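Ticket 2659
Product: Flolladix bench arm, gripper firmware branch 36
Site: Bansal teaching lab, bay by the corner wall
Opened by: Wiesława Kaczmarczyk
Priority: Medium
Status: Waiting on vendor

Summary
Gripper reports "object held" while the jaws are still open. The arm then goes on to the next step with nothing in its grip.

What happened
The job is the tube and cup routine we run in October for the new students. The arm picks up the red cup, moves it clear of the rack, and sets it down. On run 594 it closed partway, logged a good grip and lifted. The cup stayed on the table. The wrist swung toward the rack at full travel speed and I hit the stop button. No glass broken, no one near the arm. 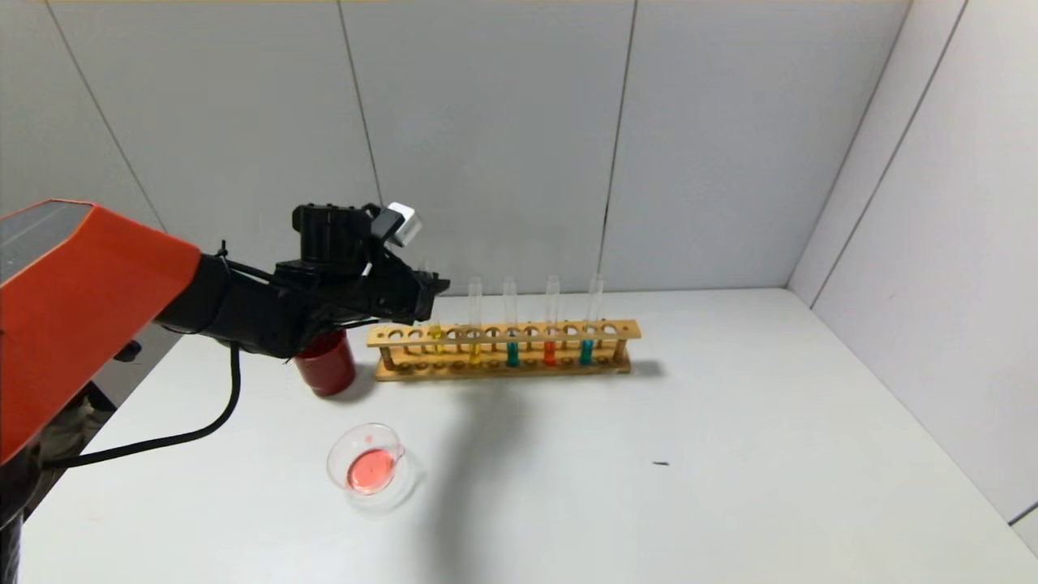

Gripper over the red cup, beside the tube rack.

Steps taken
1. Power cycled the arm and controller. Fault came back on the second run.
2. Cleaned the jaw faces with alcohol wipes. No change.
3. Swapped the gripper cable for the spare. No change.
4. Ran open and close from the Storna panel with nothing in the jaws. It should report "empty" every time. It reported "held" on some of the closes, always when the arm was reaching out toward the wall side.
5. Raised the grip threshold to 1000 in the settings page. False grips stopped, but now the gripper also misses real ones and the job halts with a pick error.

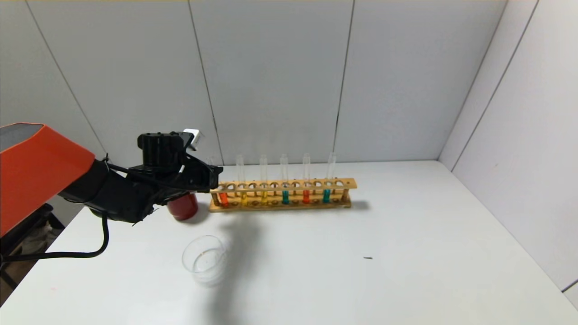
I put the threshold back to the factory value after that and cut travel speed to the lowest setting. The job can be run this way with someone at the stop button, but I don't want students using it.

Reply from Zorgate support, 2:40 p.m.
Please send the controller log and the serial number of the gripper. Do not recalibrate yet – it clears the stored offsets and we need those.

Update, 4:15 p.m.
Log and serial number sent. I have not recalibrated. One more thing for the log reader: the grip value drifts upward while the arm holds still at full reach, and drops again when it goes home. Arm is locked out with a tag on the switch. Need to know if we should ship the gripper back or wait for a visit.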